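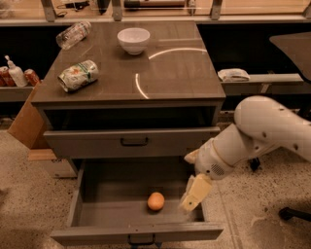

Attachment 1: gray two-drawer cabinet, lower drawer open, small orange inside

Ticket 217: Pap recipe box loses fruit weights after sync
Opened by: Trí Bùi
Status: Solved!

First off, I love this app. I have 300 marmalade recipes in Pap and use it every weekend.

Problem: after syncing with Nulatia, every weight over 50 grams goes back to zero. Sugar, peel, all of it. Names and notes come through fine.

Tried so far:
- Signed out and back in. No change.
- Cleared the cache. No change, but wow, it loads fast now.
- Switched units from grams to ounces. Weights came back, then vanished on the next sync.

Reply from Vindola support, Sunday, December 28, 2025:
Great notes, Trí! Your October backup still uses the old number format, with a comma in 3,000. Please go to Settings, Import, Repair Numbers, then sync once.

Update from Trí: Ran the repair and everything is back, even my three-day Seville batch! Could Repair Numbers get a spot on the main menu? I'd never have found it.

Support: Passed along to the menu team. Closing this one.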